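4.2 Laying out the Susto tray

The Susto tray keeps small items together while you sort, count or put them away. It has a raised rim on all sides and a patterned floor. Order no. 991 is the red version.

1. Wipe the counter and let it dry. Set the tray down with the patterned floor facing up.

2. Press each corner in turn. If the tray rocks, move it – do not wedge anything under the rim.

3. Put soft items such as plush toys and textured balls in first, toward one end.

4. Place hard or rough pieces last. Driftwood and similar items can lean against the rim, but should not be pushed along it.

5. Leave the middle of the floor clear so that you can reach each item from above.

Note: The tray may be set at an angle to the counter if space is short. At least 80 mm of free counter on the front side is recommended.

CAUTION: Do not lift the tray by one rim when it is loaded. The maximum load is 18 lb, spread evenly.

Trays sold before August 2006 have a lower rim. See the Finden supplement for these. 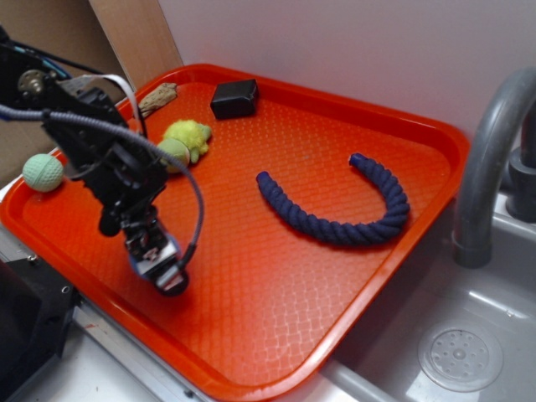
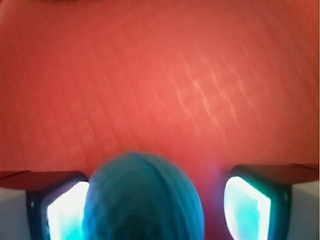 Fig. 6. Susto tray, red. First view: tray on a light gray counter, soft items toward one end. Second view: close-up with a blue item.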